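Keeping Soda Fizzy (and the Fridge Sane)

I drink soda slowly, so for years I poured half of every bottle down the sink. Flat, flat, flat! Then my neighbor Firouzeh Esfahani told me to chill it for a full 12 hours before opening it, and wow — what a difference. Cold soda hangs on to its bubbles so much better than warm.

Screw the cap back on the second you're done pouring, and I mean tight. I used to leave mine sitting open all through dinner (guilty!).
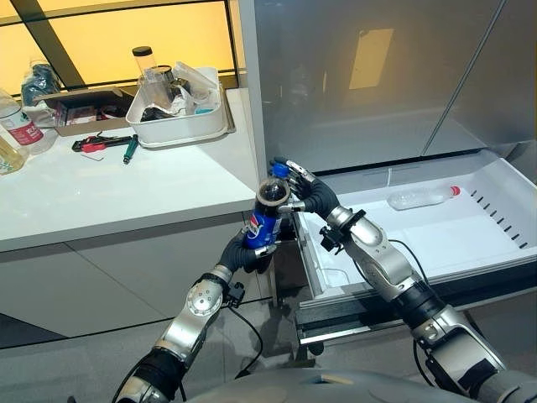

Smaller bottles are worth the extra change too, if you live alone like me. And wipe sticky threads with a damp cloth before closing up, or you'll be wrestling that cap tomorrow.

Got one that's gone flat anyway? Freeze it in ice cube trays. My nephew loves the cola ones in lemonade.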